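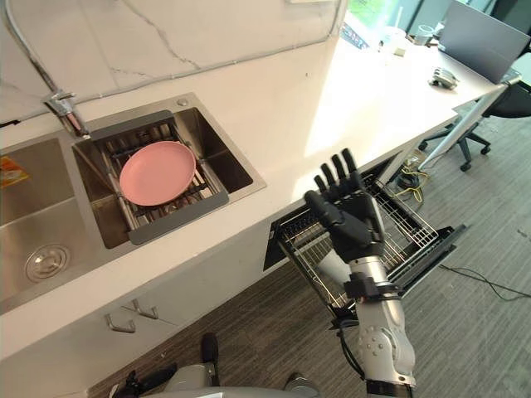
Slide 1. Double sink, steel, with rack insert.

Home | Talks | Notes | Contact

Slide 2. Grusbridge hardness survey, August. 190 taps sampled, 11 rejected for bad seals. State the method before the results.

Slide 3. Scale forms when heated water drops its calcium – skip the equation if time is short.

Slide 4. Zullus softener trial. Resin was recharged every 500 gallons. Pause for questions on salt use.

Comments
Does the trial cover well water?
Slide 3 needs units on the left axis.

Contact: Munteanu Water Talks | © 2021 | Back to top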